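Grosbridge Swap Board > Household > Storage and moving

Thread: One box per kid for the off-season stuff. Does it work for anyone?

tdang_attic
Tâm Đặng here, I run the clothing shelf at the Grosbridge swap. People keep telling me to put all the off-season kid clothes in one cardboard box, no sorting, done in 10 minutes. I have my doubts. Has anyone opened a box like that in May and been glad?

beltow_basement
I do it every year. You're overthinking it. Clothes don't care what order they're in.

jacobs_st_mom
The clothes don't, but I do. Last year I dug through 2 boxes for one pair of sweatpants and ended up buying new ones. Then the old ones showed up under the costume stuff.

tdang_attic
Costume stuff is what gets me too. Sequins and fleece in one box? I've seen what sequins do to fleece.

beltow_basement
Turn the sequins inside out. Next problem.

hallcloset
 Blue box, clear plastic over the sheet.
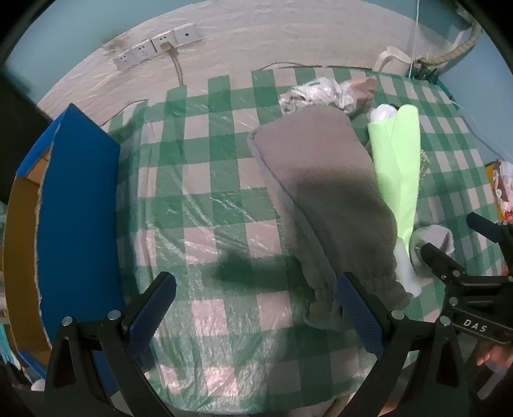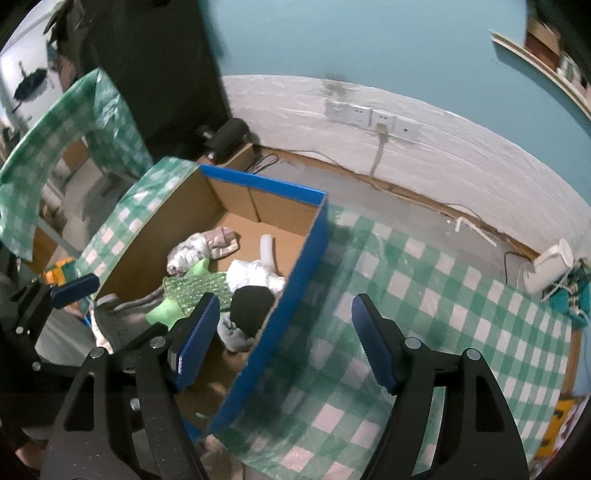
I stopped matching socks before they go away. They come out single no matter what I do, so why spend the evening on it? The gray fleece I still fold lengthwise. Folded in squares it gets a hard crease at the knee.

jacobs_st_mom
Fleece doesn't crease. What are you storing on top of it, bricks?

hallcloset
Ours does. Cheap fleece maybe.

tdang_attic
I don't buy the plain cardboard part either. Is anybody putting these in a basement? Ours smelled like the basement by spring and I had to wash everything twice, so where's the time saved?

beltow_basement
Mine are in a basement (see user name) and they're fine. Keep them off the floor. I have 2 boards under mine.

rkp_grosbridge
Clasura sells zip bags for this. Haven't tried them, they cost more than half the clothes I'd put in them.

jacobs_st_mom
Had one. Zipper went the first winter. I'd take the cardboard over that.

tdang_attic
OK, but none of you has told me how you find anything.

beltow_basement
You dump it out on the bed. Takes a minute.

tdang_attic
And then you fold it all again. I'll stick with small boxes and a marker, but I'll try one mixed box for the costumes and report back.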